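Handbuch Simulationsbetrieb Vunora, Ausgabe Ustdale
Stand: November 2024

7 Störungen beim Greifen und Ablegen flacher Gegenstände

7.1 Geltungsbereich

Dieser Abschnitt gilt für alle Arbeitsplätze, an denen Greif- und Ablageaufgaben in der Simulationsumgebung Vunora vorbereitet und anschließend über die Steuerung Prolard auf einen realen Arm übertragen werden. Er behandelt Störungen, die beim Umgang mit Zeitungen, Karten, dünnen Platten und vergleichbaren Gegenständen auftreten. Störungen an starren, voluminösen Gegenständen werden in Abschnitt 6 behandelt.

Anlass der Überarbeitung ist ein Vorfall im Mai. Ein Ablauf aus der Wohnraumszene Walczak war in der Simulation ohne Abbruch durchgelaufen und wurde zur Übertragung freigegeben. Am realen Arm verlor der Greifer den Gegenstand während der Schwenkbewegung, und der Arm setzte die Bahn bis zur Armlehne mit leeren Fingern fort. Personen kamen nicht zu Schaden. Die Auswertung durch Bartosz Mazurek ergab, dass der Greifverlust bereits in der Simulation angelegt war, dort jedoch keine Meldung ausgelöst hatte.

7.2 Sicherheitshinweise

WARNUNG: Ein fehlerfreier Durchlauf in der Simulation ist keine Freigabe für den Betrieb am realen Arm. Die Freigabe erfolgt ausschließlich nach Abschnitt 7.7.

WARNUNG: Während der Fehlersuche muss die Verbindung zwischen Vunora und Prolard getrennt sein. Wird sie nicht getrennt, können Einzelschritte aus der Simulation als Fahrbefehle an den realen Arm gelangen.

VORSICHT: Der Bereich um den realen Arm ist auch bei getrennter Verbindung freizuhalten, solange die Antriebe unter Spannung stehen.

HINWEIS: Änderungen an Reibwerten, Kontaktgrenzen und Greifkraft sind vor dem nächsten Durchlauf in das Störungsprotokoll einzutragen. Nicht eingetragene Änderungen führen zur Zurückweisung des Protokolls.

7.3 Meldung 1222: Kontakt unvollständig

Die Meldung 1222 erscheint, wenn die Kontaktberechnung an mindestens einem Finger keinen gültigen Kontakt ermittelt, obwohl der Greifer als geschlossen gilt. Bei flachen Gegenständen tritt sie verzögert auf oder bleibt ganz aus. Die Sichtprüfung in der Nahansicht des Greifers ist daher bei jedem Durchlauf vorgeschrieben, auch wenn keine Meldung vorliegt.

Vorgehen:

1. Durchlauf anhalten. Die Szene nicht zurücksetzen, da sonst die Kontaktdaten verloren gehen.

2. Verbindung zu Prolard trennen und die Trennung in der Statuszeile kontrollieren.

3. Nahansicht des Greifers aufrufen.

4. Stellung des Gegenstands zwischen den Fingern beurteilen.
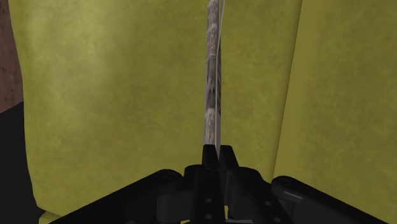 Für die Beurteilung ist zunächst die Lage des Gegenstands zur Greifermitte maßgebend. Er muss von beiden Fingern erfasst sein und darf nicht einseitig aufliegen. Bei hochkant gehaltenen, sehr schmalen Gegenständen wie dem grauweißen Streifen vor der olivgrünen Fläche ist außerdem auf die Kanten zu achten. Eine blasse, leicht gekrümmte Linie, die neben der rechten Kante bis zu den Fingerspitzen verläuft, kann die Schmalseite des Gegenstands sein, aber auch auf eine abweichende Kollisionsform hindeuten. Aus der Ansicht allein lässt sich dies nicht entscheiden; in jedem Fall ist Schritt 5 auszuführen.

5. Kollisionsform einblenden und mit der sichtbaren Form vergleichen. Weichen beide voneinander ab, ist der Gegenstand für die Übertragung gesperrt, bis die Kollisionsform neu erzeugt wurde.

6. Greifkraft prüfen. Der Wert darf 80 Prozent der für den Greifer zulässigen Kraft nicht überschreiten. Eine Erhöhung über diesen Wert zur Unterdrückung der Meldung ist unzulässig.

7. Szene zurücksetzen und den Durchlauf wiederholen.

8. Tritt die Meldung nach der Wiederholung erneut auf, ist die Störung an die Systembetreuung zu melden.

HINWEIS: Unleserliche Aufdrucke auf dem Gegenstand sind kein Störungsmerkmal. Die Auflösung der Nahansicht reicht für die Wiedergabe kleiner Schrift nicht aus.

7.4 Gegenstand haftet beim Ablegen oder kippt ab

Beim Ablegen auf gepolsterten oder gerundeten Flächen kommt es zu zwei typischen Fehlerbildern. Im ersten Fall öffnet der Greifer, der Gegenstand bleibt jedoch an einem Finger haften und wird beim Rückzug mitgeführt. Im zweiten Fall löst sich der Gegenstand, findet aber keine ausreichende Auflage und kippt von der Fläche. Beide Fehlerbilder wurden in der Szene Walczak vor allem an der Armlehne des Sofas festgestellt.

Vor dem Öffnen des Greifers ist die Haltestellung zu prüfen. Wird eine gefaltete Zeitung nur an einem Ende von den Fingern gehalten, während das andere Ende bereits zum Sitzpolster hin aufliegt, verteilt sich das Gewicht ungleich. Ein Öffnen in dieser Stellung ist erst zulässig, wenn der Abstand zwischen den Fingern und der Armlehne geprüft ist. Ebenso ist der Freiraum zum Beistelltisch unmittelbar neben der Armlehne zu beachten, dessen Platte ungefähr auf gleicher Höhe liegt. Eine Rückzugsbahn, die seitlich über diese Platte führt, ist zu vermeiden.

Vorgehen:

1. Durchlauf unmittelbar vor dem Öffnen anhalten und in den Einzelschrittbetrieb wechseln.

2. Außenansicht so wählen, dass Hand, Gegenstand und Auflagefläche gleichzeitig zu sehen sind.

3. Auflagefläche kontrollieren. Falten und Vertiefungen im Bezug werden in der Darstellung wiedergegeben, sind in der Kollisionsform jedoch häufig geglättet.

4. Greifer schrittweise öffnen. Nach jedem Schritt die Kontaktanzeige beider Seiten ablesen.

5. Bleibt ein Kontakt bestehen, den Greifer wieder schließen und die Ablagehöhe um 2 mm verringern. Die Verringerung darf einmal wiederholt werden.

6. Rückzug senkrecht nach oben ausführen. Seitliche Rückzugsbahnen bedürfen der Zustimmung der Systembetreuung.

7. Endlage des Gegenstands nach Stillstand aller Bewegungen im Protokoll festhalten.

VORSICHT: Am realen Arm darf ein haftender Gegenstand nicht von Hand gelöst werden, solange der Arm freigegeben ist. Zuerst ist der Halt auszulösen – erst danach darf in den Arbeitsbereich gegriffen werden.

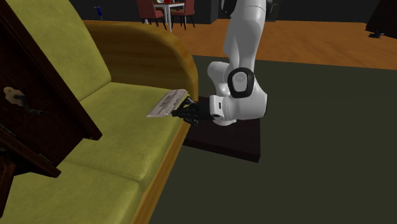 7.5 Abweichender Szenenzustand nach Neuladen

Nach einem Neuladen der Szene können einzelne Bestandteile fehlen, verschoben sein oder in einer vereinfachten Form dargestellt werden. Betroffen sind Einrichtungsgegenstände, Bodenflächen und in Einzelfällen der am Arm geführte Greifer. Die Steuerung erkennt einen solchen Zustand nicht selbsttätig. Wird der Durchlauf dennoch gestartet, berechnet Vunora die Bahn mit den zuletzt gespeicherten Werkzeugdaten, die von der geladenen Szene abweichen können.

Vor jedem Start nach Neuladen ist daher die Übersichtsansicht aufzurufen. Sie muss den Sockel des Arms, die gesamte Bahn und den Flansch enthalten. Die Nahansicht ersetzt diese Prüfung nicht.

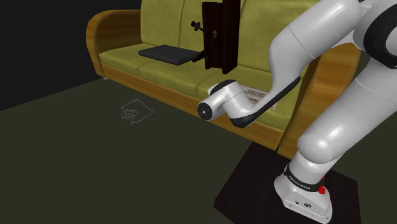
Die Werkzeugprüfung beginnt am Flansch und wird von dort zum Sockel hin fortgesetzt. Sind am Flansch keine Finger oder Greiferbacken zu erkennen, wie hier über der Vorderkante des rechten Sitzpolsters, darf kein Greifbefehl ausgegeben werden, bis der Werkzeugeintrag geprüft ist. Anschließend ist die Umgebung zu kontrollieren. Die flache, dunkelgraue Platte auf dem Polster und die daneben aufrecht stehende braune Türplatte mit schwarzem Knauf sind mit der Gegenstandsliste abzugleichen. Der blasse graue Drahtumriss auf dem Boden links vor dem Sofa ist als Darstellungselement ohne festen Körper zu behandeln und gesondert zu vermerken.

Vorgehen bei Abweichungen:

1. Start sperren und Verbindung zu Prolard getrennt halten.

2. Werkzeugeintrag öffnen. Bezeichnung, Masse und Schwerpunkt mit dem Datenblatt des vorgesehenen Greifers vergleichen.

3. Gegenstandsliste mit der Übersichtsansicht abgleichen. Jeder Eintrag ohne sichtbare Entsprechung und jeder sichtbare Gegenstand ohne Eintrag ist zu vermerken.

4. Szene aus der gesicherten Fassung laden. Ein erneutes Laden aus dem Zwischenspeicher behebt die Abweichung nicht zuverlässig.

5. Prüfung in der Übersichtsansicht wiederholen.

6. Bleibt die Abweichung bestehen, ist die Szene zu sperren und die Kennung an Cyprian Makowska zu übermitteln.

HINWEIS: Ein Gegenstand, der ohne erkennbare Abstützung aufrecht steht, ist bis zum Abschluss der Prüfung als nicht gesichert einzustufen. Ein Durchlauf in seiner Nähe ist auch in der Simulation nur im Einzelschrittbetrieb zulässig.

7.6 Störungsprotokoll

Jede Störung nach den Abschnitten 7.3 bis 7.5 ist zu protokollieren. Das Protokoll enthält:

– Kennung der Szene und des Durchlaufs
– Meldungsnummer oder den Vermerk „ohne Meldung“
– Ansicht, in der die Störung festgestellt wurde
– eingestellte Greifkraft und Reibwerte
– ausgeführte Schritte und deren Ergebnis
– Name der prüfenden Person

Die Ansichten sind unbearbeitet beizufügen. Markierungen dürfen nur in einer Kopie angebracht werden. Protokolle ohne Ansicht gelten als unvollständig und werden an die einreichende Stelle zurückgegeben. Im Prüfzeitraum betraf dies fast 14 Prozent der eingereichten Protokolle.

7.7 Freigabe zur Übertragung

Die Übertragung auf den realen Arm darf erst erfolgen, wenn die Störung behoben, das Protokoll geschlossen und der Ablauf erneut vollständig durchlaufen wurde. Die Freigabe erteilt Cyprian Makowska, bei Abwesenheit Bartosz Mazurek. Eine mündliche Freigabe ist nicht zulässig.

Der erste Durchlauf am realen Arm ist mit verminderter Geschwindigkeit und ohne Gegenstand auszuführen. Eine Person bedient die Steuerung, eine zweite hält den Taster für den Halt bereit und übernimmt währenddessen keine weiteren Aufgaben. Wird der Durchlauf unterbrochen, ist er von der Ausgangsstellung neu zu beginnen. Ein Fortsetzen aus der Zwischenstellung ist bei Abläufen mit flachen Gegenständen gesperrt.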